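Two arms, one rail and a pile of sponges

Wed 12 November

I've had my eye on the Zusora two-arm bench kit since January, and I finally have one to play with! It's sold through Gravside, it came in 4 boxes, and the build took me two evenings (the manual is good, the bag of screws less so). Once both arms were on the rail I went straight for the job I'd been looking forward to, putting sponges away in a little wooden shelf.

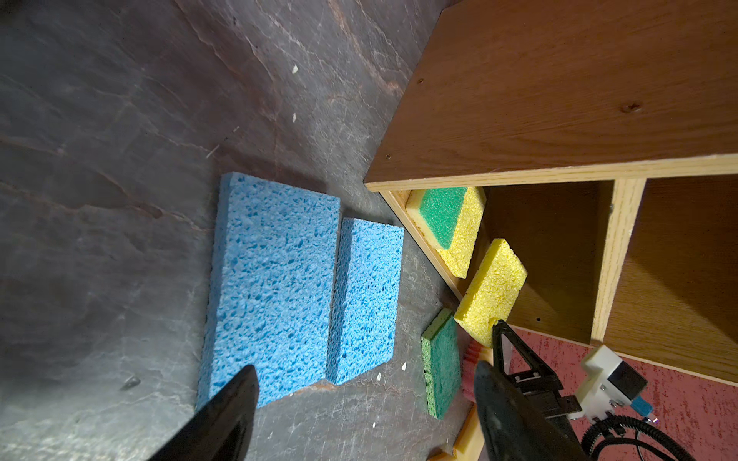
Sponges are a great first test, by the way. They squash, so a sloppy grip is forgiven, but they also spring back and tip over if you let go too early. I drive the arms by hand with the Wudbridge software, which can store up to 245 runs before you have to clear some out, and I love how quickly you stop thinking about the controls. Seven runs in and I was already leaning in my chair along with the arm.

The wrist cameras are my favorite part. They make lining up on a small opening so much easier than the wide view alone, though I'd like a longer cable and a neater way to route it.
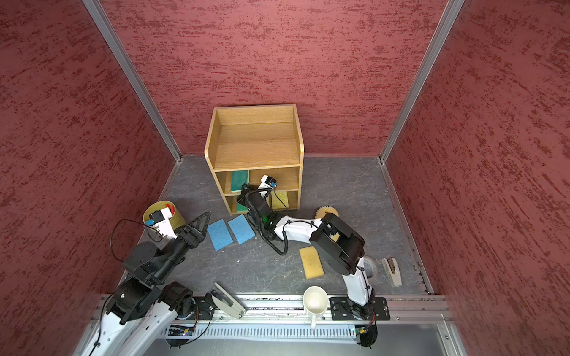 Right arm at the lower-left cubby, left arm over by the blue sponges.

My one real gripe is the clamp set, which slipped on my bench until I swapped in a pair of Baláž ones I already had. Next I want to try both arms on the same sponge, one holding and one turning it.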